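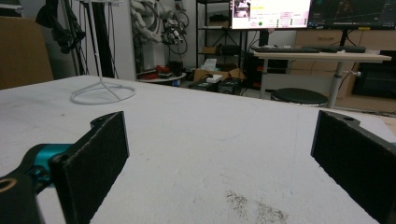

4.2 Condition of the shared work table

Figure 3. White work table with a wire stand on a ring base, a patch of dark gray granular material on the surface, and a black shelving unit in the background.

The second room of the Jedmont study is used for small assembly work, and its main table was included in our survey of shared surfaces. We visited the room on 4 August 2021, without telling the users the hour of the visit. The protocol was the same as in the Bramham rooms: first a photograph, then a short form, and only after this the interview.

The table top is white, and for this reason marks are easy to notice on it. In Figure 3 the surface shows faint gray scuffs and a few lines, and a patch of dark gray grains lies on it. We did not take a sample of the grains, so we record them only as "granular debris" — the form has no finer class. The wire stand was coded as an object standing on the surface. Objects kept on the shelves, such as the small cardboard box, were coded as stored and do not enter the score.

In the interviews, nearly 63 percent of the users said that they clean a table before they start, and not after they finish. Hemmin and Nyanda coded the answers separately and compared them in April of the next year. They disagreed on two answers, both about who should remove debris left by another group. These answers were kept in the data under the code "unclear", and the rooms with such answers are marked in Table 5.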